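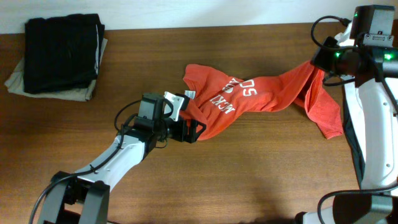
Home | Forum | Tickets | My Account | Log out

Ticket: Washer stops mid-cycle with E4, drum full of water
Opened 1/9/26
Status: open

Hi all, me again! My Viteo front loader has started quitting partway through the wash. It hums for a bit, beeps, shows E4 and then just sits there with the door locked. The manual says E4 is "drain fault" and tells me to call Haner service, but they want $110 just to come out, so I'd like to try everything I can first.

What I've done so far:

1. Unplugged it for 40 minutes and plugged it back in. It ran one full quick wash (I was so happy!) and then did E4 again on the next load.

2. Opened the little hatch at the bottom and cleaned the filter. I got out a hair tie, two coins and a wad of gray fuzz. Have towels ready, way more water comes out than you'd think.

3. Pulled the drain hose off the standpipe and ran it into a bucket. Same error, so I don't think the house plumbing is the problem.

4. Tried small loads on cold, just T-shirts and the like, spin turned all the way down. Those finish maybe half the time. Anything with towels or jeans quits every time. 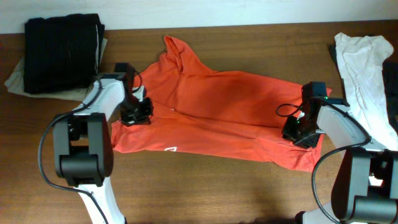

5. Got into the service menu (hold Start and Spin together) and it says 3,526 cycles. Is that a lot? I bought it used, so I have no idea how it was treated.

6. Put a meter on the pump with the machine unplugged and got nothing steady, the reading jumps all over. I may be doing it wrong, I've only ever tested batteries with this thing.

My guess is the pump. Drorkico has one that looks the same as mine, but the part number ends in a different letter. Has anybody used theirs in a Viteo? I'd also love to know if I can swap it from the front or if the whole back has to come off.

Comments (3) | Shares (0)

We use cookies to keep you signed in. Accept | Settings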